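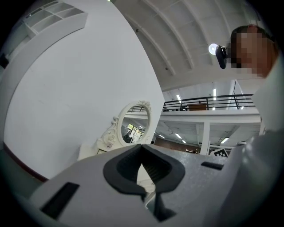 I fell for the mirror before I'd even gotten my gloves off. White, oval, all scrolls and curls, with a fancy little crest on top like it had married into money, and there it was leaning against the wall at Predano as if it were waiting for a ride.

I had come in for a doorknob! One doorknob, for the hall closet. My whole apartment on Lockwood is maybe three steps wide and has no business owning anything with a crest.

But my grandmother had one almost like it (hers was gold, and chipped where my uncle threw a shoe), and she used to tell me that a mirror keeps the last thing it liked looking at. I checked hers every morning for years. Mostly it liked the cat.

So I bent down and looked. I saw the window, very bright, and a dark shape low down that I took for me, until I waved and it took its time waving back. Up to 2 seconds, I'd say. Long enough for me to put my hand down first.

I went upstairs and stood by the brown cabinet on the balcony for a while, pretending to care about cabinets. From up there I could keep an eye on the thing over the railing. It just leaned.

Then I went back down and turned over the price tag, and the man at the register asked if I had a car.

"No," I said, "but it's only 8 blocks."

We walked home together, the mirror and I, stopping at every corner so I could rest my arms. I never did get the doorknob.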